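**Workshop notebook, September. Sokorham showroom, upper level**

Work resumed at 9:00 on the Drivden dressing table. The purpose of the session was to settle the display arrangement for the upper level and to record the care procedure for the white finish, so that the same steps may be followed at the Rundidar branch.

The table is to stand with its back to the plain white wall. A clearance of 2 inches is to be kept between the wall and the rear edge of the top, to allow for cleaning and to prevent the scrollwork from rubbing against the paint. The position was checked against the floor plan (item 192) and found to be acceptable.

Cleaning of the mirror frame was carried out in the following order:

1. Loose dust lifted from the carving with a dry, soft brush, working from the top flourish downward.
2. Curls and recesses gone over with a barely damp cotton cloth, wrapped over a wooden stick where the finger does not reach.
3. Glass wiped last, with the cleaner applied to the cloth and never to the mirror. Liquid that runs under the lower edge of the glass will in time lift the finish.

The Sison polish was not used on this piece. On the test panel it left a faint yellow cast, visible in daylight, and it should be kept for the dark items only.

Flowers were then considered. The proposal on file called for one tall arrangement beside the mirror. It hid too much of the frame and was set aside in favor of small pots placed along the tabletop, with pink kept toward the mirror and the left end, and the yellowish-orange pot alone at the right.

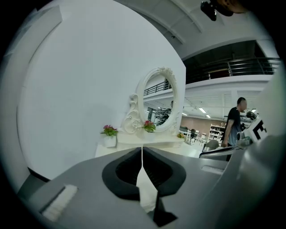 Colleagues at Rundidar replied in the afternoon that three pots leave too little working surface, and that customers who sit down at a dressing table want somewhere to put a handbag. They asked whether the pot in front of the mirror could be dropped, and noted that it will be the first one knocked over in any case.

The point is a fair one. The center pot does stand where a person's hands would rest. Against this, the base of the oval is the plainest part of the piece from a distance, and the pink draws the eye up to the carving. It was agreed to keep the present arrangement at Sokorham and to try the table without the center pot at Rundidar. Both branches are to note customer remarks in their own books and compare them at the next review.

Further items for attention:

- Felt pads to be fitted under all pots. A ring mark was found on the previous display top and took 5 passes with the fine cloth to remove.
- The display width is to be entered as 900 mm on the card. The earlier card gave the figure in inches only.
- The balcony railing shows in the glass from some angles. It should be dusted on the same schedule as the table.
- Remaining Sison stock to be labeled "dark finishes only."

Open question: whether the mirror should be tilted slightly forward. No adjustment was made.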